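Redes móveis para quem viaja — Apontamentos da aula 5
Partilhar a ligação: do cartão SIM ao router portátil
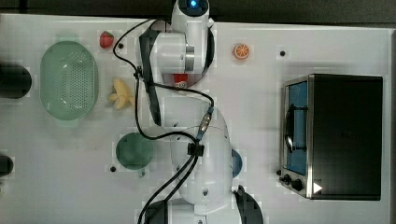 Braço robótico branco sobre uma mesa branca, com cabos pretos ao longo do braço.

Na aula anterior ficámos na diferença entre banda e operador. Hoje entramos na parte de que mais gosto: o que acontece quando um único aparelho de bolso serve uma família inteira!

Um router portátil faz dois trabalhos ao mesmo tempo. De um lado fala com a antena da rede móvel, do outro cria uma pequena rede Wi-Fi local. São dois rádios distintos, e cada um tem os seus limites. Quando a página não abre, a primeira pergunta é sempre a mesma: qual dos dois troços está a falhar?

Bandas
As frequências baixas chegam longe e atravessam bem as paredes; as altas transportam mais dados, mas perdem-se depressa. Um modelo como o Surnex 2, pensado para zonas urbanas, aproveita muito bem as altas. No vale de Nyanda, com antenas afastadas, o mesmo aparelho sofre — e é lindo ver isto nas medições!

Autonomia e bateria
A capacidade vem em mAh. Com 3.000 mAh e cinco telemóveis ligados, contem com umas 5 horas de uso contínuo. Sinal fraco gasta mais, porque o rádio sobe a potência de emissão.

Política de uso justo
«Ilimitado» quase nunca quer dizer velocidade ilimitada. No tarifário da Atel que analisámos, a velocidade desce depois de um certo volume diário e volta ao normal à meia-noite (hora do país visitado, atenção). A Kavside faz a conta ao mês, o que muda tudo para quem fica pouco tempo.

Exercício para casa
Leiam as condições dos dois tarifários e calculem qual compensa numa estadia com 86 GB de consumo total. Indiquem os pressupostos! Depois repitam a conta para uma viagem em julho, com a tabela de época alta.

Leitura: capítulo 2 do manual, até à secção sobre roaming. Tragam as dúvidas sobre eSIM, que começamos por aí na próxima aula.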